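Hatsue Kobori has run the fit-out side of Tsuji for long enough that she no longer looks at the floor first when she walks into a unit. She looks up.

"Everyone wants to talk about counters and cabinets," she says. "I want to know where the air goes."

The workroom at Zadau was handed over in March, after a design period that ran longer than the building work. The unit covers 2,629 square feet, and 2,282 of that is open floor. The rest went to storage and a washroom. Kobori says the tenant's first drawings had a dropped ceiling over all of it, and she argued against it from the first meeting.

"You lose height, and every time you need to get at something you are up a ladder pulling tiles out. I asked them to leave it open and spend the money on having the ducts hung properly."

They agreed in the end. The ducts are rectangular and white, and they hang on thin rods from the structure above. Kobori had wanted bare metal. The tenant wanted white to go with the walls, and she gave way on that.

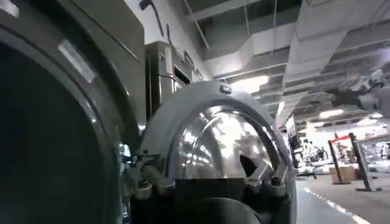 The Zadau workroom, with the open ceiling and a dark metallic cabinet against the white wall.

The big black lettering on the wall was the tenant's idea as well. Kobori would have kept it lower, but she says it was not her decision and the painter did a clean job.

She is happier to talk about the cabinet. Truletti supplied the storage, and she chose the dark polished front herself.

"It shows fingerprints. I knew that when I ordered it. But with a white wall and white ducts you need something dark in there, or your eye has nowhere to stop."

Her snag list for the unit reached 104 items. Most were small — paint touch-ups, a door that stuck, a light switch on the wrong side. Two are still open, both to do with the washroom fan.

Her next job is for Clovura, a smaller unit of 1,000 square feet with a much lower ceiling. She has not decided what to do with the ducts there.

"I've measured it twice," she says. "I'll go back and measure it again before I draw anything."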